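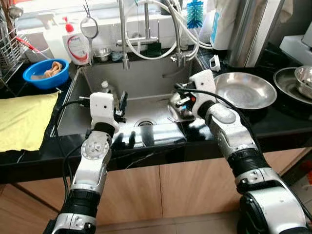 ## 4. Installing the Under-Sink Filter Unit

This section covers mounting and first flush of the Doditz two-stage filter unit on the cold water line of a kitchen sink. For connection to a refrigerator or ice maker, see Section 6.

### 4.1 Before you start

The unit is supplied with a mounting bracket, two cartridges (sediment and carbon), a tee adapter, a length of white tubing, and a cartridge wrench. Check the contents against the packing slip. The slip also carries the serial number, which you will need in step 12.

You will also need an adjustable wrench, a drill with a 1/8 in. bit, a utility knife, a bucket, and thread seal tape.

**CAUTION:** Connect to cold water only. Hot water will deform the cartridge housings and voids the warranty.

**CAUTION:** Do not drill a stone countertop for the optional filter faucet with a wood or metal bit. Use an existing accessory hole, or have the hole cut by a stone fabricator. Stainless steel sinks may be punched or drilled at the deck if the deck is wide enough for the faucet base.

### 4.2 Mounting the bracket

1. Clear the cabinet and place the bucket under the cold water shutoff valve.
2. Hold the bracket against the side wall of the cabinet. Leave at least 3 in. between the bottom of the housings and the cabinet floor. The cartridges drop down for removal.
3. Mark the two screw holes, drill pilot holes, and drive the screws until 1/8 in. of thread is showing.
4. Hang the bracket and tighten the screws. Do not use a power driver for the last turn.

### 4.3 Connecting the water line

5. Close the cold water shutoff valve. Open the kitchen faucet to release pressure and leave it open.
6. Disconnect the faucet supply hose from the valve. Let the hose drain into the bucket.
7. Thread the tee adapter onto the valve by hand, then tighten a quarter turn with the wrench. Reconnect the supply hose to the top of the tee.
8. Cut the tubing square. Push one end into the tee until it stops, and the other into the port marked IN.
9. Run a second piece of tubing from the port marked OUT to the filter faucet. Avoid bends tighter than a coffee mug.

**Note:** To release tubing, press the collar flat against the fitting and pull. If the end is scored, cut off 1/2 in. before reinserting it.

### 4.4 First flush

10. Close the kitchen faucet. Open the shutoff valve slowly and check each joint with a dry paper towel.
11. Open the filter faucet and let it run for 27 minutes. Gray or cloudy water is normal during this period. Discard all of it.
12. Write the month of installation and the serial number on the label inside the cabinet door.

If a push-in joint drips, close the valve, release the tubing, and recut the end. If the tee drips at the valve, check that the rubber washer is seated. Seal tape does not help on this joint; use it only on the tapered threads of the faucet stem.

### 4.5 Cartridge life

Replace the carbon cartridge after 725 gallons or six months, whichever comes first. Replace the sediment cartridge when flow at the filter faucet drops noticeably. After each change, repeat steps 10 and 11.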